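Wrist camera on two-finger gripper: narrow or wide fingers for soft straps, and what to do with glare?

Asked in Grippers and End Effectors, Wamcombe Automation Help
Jun 22, 2023

udden_newcomer

Hello all. I have two small arms on one table, both driven by an Udden controller, and I must choose one finger set before I order spare parts. The candidates are the Neves narrow fingers, which come to a point, and the Bradum wide fingers, which have a flat pad with rubber. The objects are light and awkward: watches with soft straps, plastic cups, pieces of cloth.

I made 200 grasps with the Neves and 200 with the Bradum, always the same watch. The Bradum holds better once it has the strap, but very often it pushes the strap away before closing. The Neves goes under the strap nicely, but the strap can turn between the fingers when the arm lifts.

My second problem is the wrist camera. My table top is glossy. When the arm comes down, a bright spot from the ceiling lamp enters the view and the automatic exposure makes the black fingers even darker, so I do not see where the tips are. I saved 1,782 frames and in a large part of them I cannot find the left tip by eye. Should I change the camera, the bracket or the table?

I would be grateful for an answer from a person who has used both finger sets. I have read the data sheets already.

gripsandbolts

Bradum. The wide pad is stronger and you can replace the rubber. Neves fingers bend if you hit the table, I have broken two. For the glare just put a mat.

quiet_payload

I have used both, on a table that is also shiny, so maybe this will be useful to you.

First the fingers. The answer above is correct about the strength, but for a strap lying flat I would stay with the Neves. A wide pad needs room on both sides of the object, and a strap which touches the table gives no room. What you call turning can be made smaller in two ways. Close the fingers more slowly in the last part of the movement, and take the strap near the case and not at the free end. The case is the heavy part, so if you hold far from it, it will swing. In the Udden software the closing speed is on the same page as the force limit, but it returns to default after you change the tool profile. I lost one whole day in January before I noticed this.

For cups I change to the Bradum. A cup is stiff enough, and the wide pad does not leave a mark on it.

Now the camera. Please do not buy a new one yet. Do these things in this order:

Turn off the automatic exposure and set it by hand with the gripper low, at the height where you really grasp. If you set it with the arm high, the value will be wrong.

Move the bracket. I moved mine 7 mm to the side and the bright spot left the area between the fingertips. It was still in the picture, but in a place where I do not need to see anything.

Put a small piece of pale tape on each finger near the tip. Black fingers above a dark sleeve or a dark cloth are very difficult to see, also for a person who knows where to look.

Check also the cable. If it is pulled tight when the wrist turns, it can move the camera a little each time and you will think that your calibration is bad.

My own wrist views, same table, glossy marble pattern:

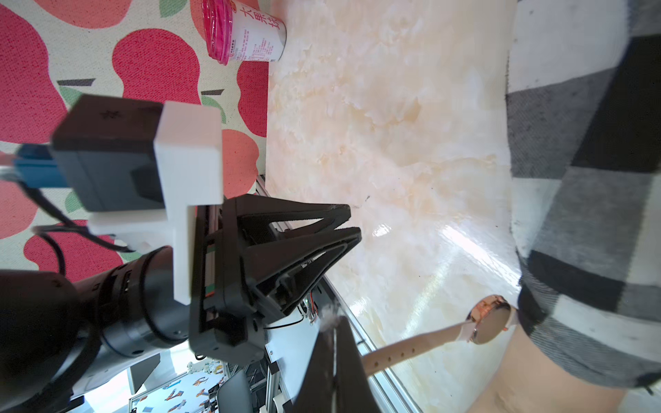
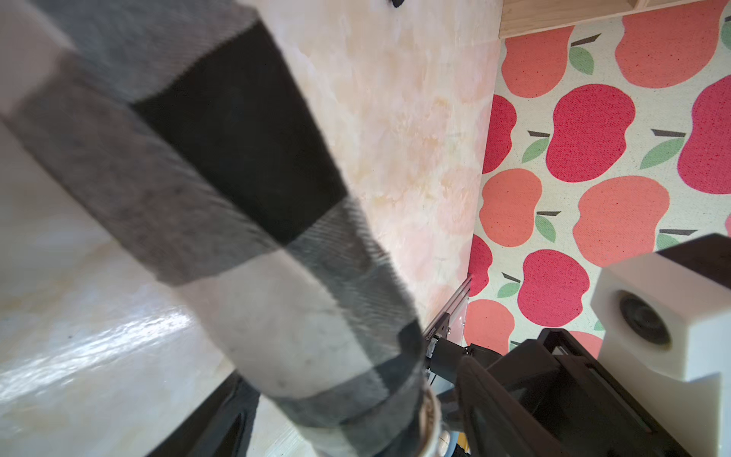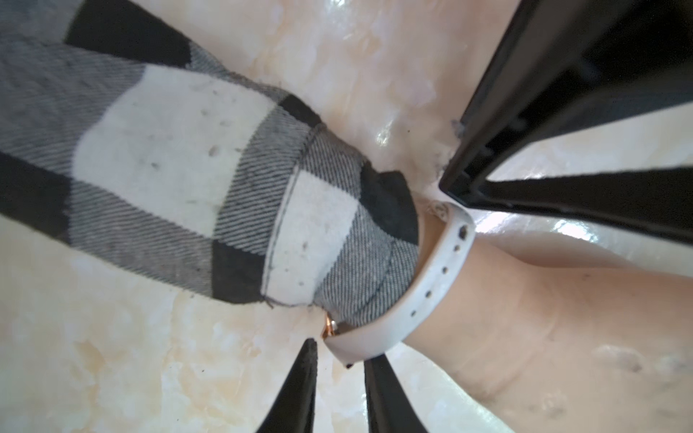

A mat would remove the glare, yes, but then you have tested on a mat. If your real work will be on a shiny surface, I would keep the shiny surface and solve the exposure. I would also clean the table and the fingertips before every series. Lint collects on black plastic very fast, and with narrow fingers I believe it changes the friction, although I did not measure this.

One more remark on your test. With the same watch 200 times you learn about this watch. I would repeat a smaller series with a stiffer strap before you order the parts – for me the difference between the two finger sets was almost gone when the strap was stiff.

udden_newcomer

Thank you, this is very clear. The tool profile was indeed the reason for the speed, mine was at default also. I will move the bracket tomorrow and write the result under this post. Can you tell me whether you calibrated again after you moved it, or only changed the offset in the file?

quiet_payload

I calibrated again. I tried first with only the offset, and it was good in the middle of the table and wrong near the rail.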